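Mavier Worktable, White Top

Home / Workroom / Tables / Mavier Worktable

In stock. Ships flat in two boxes.

I sold sewing machines for years before I sold a single table, and the question I heard most at the counter was "what do you put yours on?" My answer was always a bit embarrassing, as mine sat on an old dining table that wobbled every time I went over a thick seam. So when Handuritz sent their catalog with the Mavier in it, I ordered one for the back of the shop before I ordered any to sell. I cut on it, I pack orders on it, I eat lunch on it (sorry). It's still flat, it's still white, and I now keep both sizes in the stockroom.

It's a plain table. There are no drawers, no drop-in machine well, no fold-out wings. You get a hard white top, four legs, a frame underneath and a bag of bolts, and then you have a surface you can actually work on.

What I like about it

The height, mostly. The standard legs put the top at 29 inches, which is comfortable for sitting and sewing. If you mainly stand up to cut fabric, get the tall legs instead! I spent a whole October cutting curtain panels at sitting height and my back complained until Christmas. The tall legs bolt into the same holes, so you can switch later if you change your mind.

The top wipes clean. I've had chalk, washable marker, glue stick, coffee and a good splash of fabric dye on mine. The dye left a pale pink shadow that took two goes with a damp cloth and some baking soda, and then it was gone. Don't use scouring pads on it, they dull the finish and you'll see the dull patch whenever the sun comes in sideways. Ask me how I know.

It doesn't bounce. Handuritz rates the frame for 500 pounds spread evenly, and while I haven't tested that, I have had a very large delivery of wadding and two sewing machines on it at once with a cutting mat in the middle, and it felt the same as ever.

And the white is a real help with dark thread. I dropped a black snap on my old brown table once and found it in spring.

What I don't like so much

The edges are square. They're not sharp, but if you have small kids running through the room, stick some corner bumpers on. The boxes are heavy too, the one with the top especially, and I'd want a second person for the stairs. And the instruction sheet is all drawings, with one drawing (step 6) that shows the cross brace the wrong way up. The brace goes with the slotted side facing the floor. I've started tucking a little note into the box about it, so look out for that.

Sizes

Small: fits one machine and a medium cutting mat. Top in one piece.
Large: fits two machines, or one machine and a proper cutting area. Top comes as two panels that butt together, so there is a fine seam across it.

People worry about the seam. I did as well. Rotary cutters should be on a mat anyway, and the mat covers it. If you trace patterns on very thin paper you might feel it under the pencil, so just shift the paper over a bit.

Leg choices are standard, tall, or standard with locking casters. The casters add a little height. They're good casters, but I'd only get them if you really do move the table, as nothing beats plain feet for keeping a machine steady at full speed. 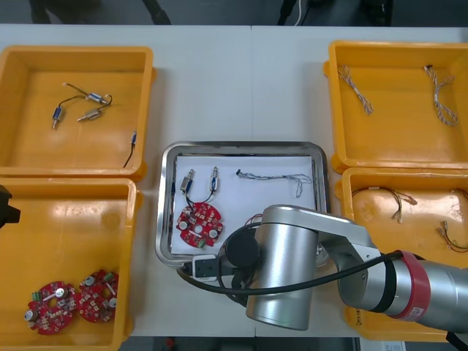
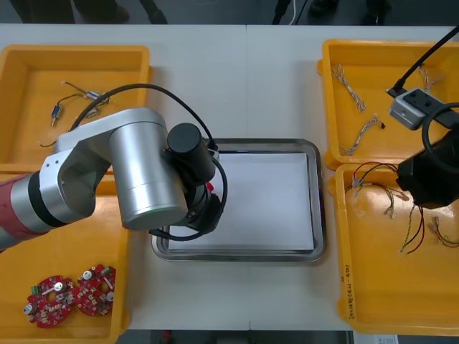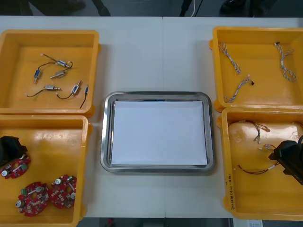 Can I use an iron on the top?

Put a wool pressing mat or a folded towel down first and you'll be fine for quick pressing, like seams and small blocks. I wouldn't set a hot iron straight on the white surface, even for a second, and I wouldn't do a long steaming session on it either. Steam gets under the mat and the damp sits there. For shirts and yardage, use your ironing board.

Putting it together

Give yourself an evening. Lay the top face down on the carton it came in, or on a blanket, and attach the frame loosely. Leave every bolt a turn or so short of tight until all four legs are on, then stand the table up, push down on each corner and tighten as you go around. I tightened the first leg all the way on my own table and had to undo the whole thing to get the last one in.

The hex key in the bag works, but a longer one from the hardware store will save your knuckles. Check the bolts again after a couple of weeks of use. Mine needed a tiny nip on one side and then never again.

Uneven floor? Each foot screws in and out. My shop floor slopes toward the door, so one foot is out nearly as far as it goes, and the table sits level.

What customers have told me

"Bought the large with tall legs for quilting. My queen size top doesn't drag on the floor any more. I did have to call about the brace drawing." Leokadia Wilczyńska

"Got it for leather work, so a lot of hammering. I put a granite slab on it over one leg and it's solid. A bit loud, but that's hammering for you." Chukwuemeka Okafor

"Nice table, delivery fellow left it at the bottom of the drive. Took off a star for that even though Zieliński's called me back the same afternoon." Ryszard Wasilewska

(I've had a word with the delivery company, Ryszard. They now ring the bell.)

Things that go with it

The Selano clamp-on lamp fits the edge of the top nicely. It opens just wide enough, so slide it on from the corner where there's no frame rail in the way. I also carry the big self-healing mat, which covers most of the small table, and felt pads for the feet if you're on hardwood. The pads wear through faster than you'd think, so get the double pack.

If you want a cover, Edmund Chmielewska sews them for me to order in heavy cotton canvas. Tell us which size table and which legs. He works through his list in the order it comes, so plan on waiting a bit in the run-up to the holidays.

Delivery and returns

Free local delivery on orders over 200 dollars, and the large table gets you there by itself. We deliver every Monday, and I'll text you a window the evening before. If you'd rather pick up, bring something with fold-down seats. The large top doesn't fit in a compact car, and we have tried, with the passenger seat laid flat and the trunk tied down with ribbon elastic.

You can return it if it's unassembled and still in its boxes. Once it's built I can't take it back, but if a part is missing or a panel shows up chipped, send me a photo and I'll get the replacement out of stock without making you box anything up.

Spare bolts, feet and cross braces are always here. Email or stop by the counter and ask for me or Radosław Sikora, who knows which bin the bolts are in.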